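Etow Einkaufstrolley im Test: Zwei Monate Treppe, Kopfsteinpflaster und Wochenmarkt

Ich wollte nie einen Einkaufstrolley. Das war für mich so ein Ding, das man irgendwann mal geerbt bekommt und dann in den Keller stellt. Dann bin ich im Winter in den vierten Stock gezogen, ohne Aufzug, und nach dem dritten Großeinkauf mit zwei schneidenden Henkeln in jeder Hand habe ich abends auf dem Sofa angefangen zu suchen. Gelandet bin ich beim Etow in Dunkelgrün, dem Modell mit den Treppenrädern, also diesen Dreiersternen auf jeder Seite. Seit März ist er bei mir im Einsatz, jetzt ist Mai, und ich finde, da darf man mal ein Zwischenfazit schreiben.

Bezahlt habe ich 196 Euro. Ja, ich weiß! Für einen Sack auf Rädern! Meine Mutter hat am Telefon erst mal gar nichts gesagt, und das heißt bei ihr eine Menge. Vorher hatte ich mir noch den Drollari angeschaut, der kostet deutlich weniger und sieht auf den Fotos im Shop fast genauso aus. Den hatte ich im Laden auch in der Hand, aber der Griff wackelte schon beim Ausstellungsstück, und die Tasche ließ sich nicht vom Gestell nehmen. Das war für mich das Aus, ich will das Ding schließlich auch mal auswischen können, wenn der Joghurt wieder aufgegangen ist.

Der Aufbau ging flott. Achse durchstecken, Räder drauf, Sicherungsclips rein, Griff ausklappen. Die Anleitung besteht nur aus Zeichnungen und die Zeichnungen sind winzig, ich habe sie mit dem Handy abfotografiert und groß gezogen. Einen der Clips habe ich beim ersten Versuch quer durch die Küche geschossen (er lag hinter der Waschmaschine, natürlich). Ersatzclips liegen keine bei, das finde ich bei dem Preis ein bisschen knausrig.

Nun zur Treppe, deswegen habe ich ihn ja gekauft. Leer ist das ein Traum, da klappert er hinter einem her wie ein gut gelaunter Hund. Mit halber Ladung geht es auch noch richtig gut. Voll beladen, also mit Getränken unten drin, muss man schon ziehen, und zwar mit dem ganzen Körper. Die Sternräder nehmen einem die Kante ab, aber das Gewicht bleibt halt das Gewicht. In meinem Altbau sind die Stufen ziemlich hoch und vorne abgerundet, da rutscht er gelegentlich eine zurück, wenn ich zu schräg ansetze. Nach ein paar Wochen hat man den Dreh raus: gerade ziehen, nicht hetzen, auf dem Absatz kurz verschnaufen. Laut ist es leider. Nach 9 Uhr abends trage ich ihn lieber, der Nachbarn wegen.
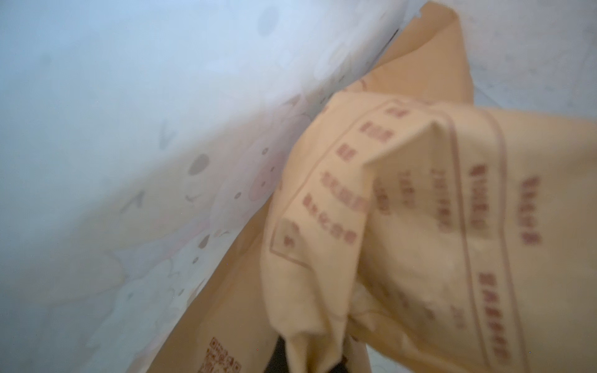
Auf dem Wochenmarkt ist der Etow dann so richtig in seinem Element. Ich gehe immer am Dienstag, da ist weniger los als am Wochenende und man kommt mit den breiten Rädern überall durch. Die Öffnung oben ist weit genug, dass ich auch eine Kiste Erdbeeren gerade hineinbekomme, ohne sie zu kippen. Schwieriger ist alles, was in Papier steckt. So eine braune Tüte aus Kraftpapier ist bei mir ja schnell mal völlig zerknautscht, oben am Rand eingerissen, und der rote Aufdruck verschwindet halb in den Falten. Im Trolley wird das nicht besser, denn innen gibt es keinerlei Unterteilung und alles sackt nach unten zusammen. Ich stelle deshalb jetzt schwere Sachen zuerst rein, dann einen flachen Karton obendrauf und darüber Brot und Salat. Ein simples Netz oder ein Zwischenboden mit Klett würde das Problem lösen, und bei Pernwood gibt es so etwas wohl als Zubehör, nur passt es leider nicht ins Etow-Gestell. Ich hab's probiert.

Die Tasche selbst gefällt mir richtig gut. Der Stoff ist dick und fühlt sich nach Zeltplane an, die Nähte sind sauber, und Regen perlt ab, solange man den Deckel wirklich zumacht. Der hat zwei Schnallen und einen Kordelzug darunter. Den Kordelzug benutze ich ständig, die Schnallen nur bei richtigem Schmuddelwetter – sie sind schwergängig, und mit kalten Fingern flucht man. Außen sitzt noch ein Fach mit Reißverschluss, in das Portemonnaie, Schlüssel und ein paar Stoffbeutel passen. Eine Schlaufe für den Regenschirm gibt es auch, die ist aber so eng genäht, dass mein Schirm nur mit Gewalt hineingeht. Und mit noch mehr Gewalt wieder heraus.

Was ich gar nicht auf dem Zettel hatte: das Kühlfach! Hinten am Rücken ist eine silbern beschichtete Tasche eingenäht, da passt Butter rein, ein Päckchen Käse, vielleicht noch Fisch. Wunder darf man keine erwarten, aber für meinen Heimweg zu Fuß reicht es locker, auch an dem einen heißen Nachmittag neulich kam die Butter noch fest zu Hause an. Sauber machen lässt es sich mit einem feuchten Lappen, nur in den Ecken sammeln sich Krümel, wo ich mit dem Finger kaum hinkomme.

Auf Kopfsteinpflaster rattert er ordentlich. Eier transportiere ich inzwischen in der Hand, nachdem beim zweiten Marktbesuch 6 Stück das Zeitliche gesegnet haben. Auf normalem Gehweg läuft er ruhig und zieht nicht zur Seite, und an Bordsteinen merkt man die Sternräder sehr angenehm, das flutscht einfach. Im Bus ist er ein wenig sperrig, weil er beim Bremsen losrollt. Eine Feststellbremse fehlt nämlich. Ich klemme immer den Fuß dahinter, das klappt auch, sieht aber ungelenk aus.

Zusammengeklappt passt er bei mir hinter die Wohnungstür. Dafür muss die Tasche leer sein, dann wird das Gestell mit einem Druck auf den roten Knopf flach. Der Knopf geht schwer, hoffentlich gibt sich das noch. Quietschen tut bisher nichts. Eines der Räder hat eine Macke im Gummi, seit ich damit an einem Gullydeckel hängengeblieben bin, das läuft aber trotzdem rund.

Eine Freundin schwört auf ihren Zúñiga mit vier Rädern, den man schieben kann, anstatt ihn zu ziehen. Bin ich Probe gelaufen, ist in der Ebene wirklich bequemer, gerade wenn man es an der Schulter hat. Für Treppen taugt er überhaupt nicht. Wer im Erdgeschoss wohnt oder einen Aufzug hat, sollte sich den auf jeden Fall mal anschauen, bevor er so viel Geld für Sternräder ausgibt.

Von mir bekommt der Etow vier von fünf Sternen. Einen Punkt Abzug für die fehlende Bremse, die fehlende Unterteilung und diese blöde Schirmschlaufe. Ich würde ihn wieder kaufen, dann aber wahrscheinlich in Grau, auf dem Grün sieht man jeden Mehlfleck. Falls jemand einen Einsatz kennt, der in das Gestell passt, schreibt es mir bitte in die Kommentare!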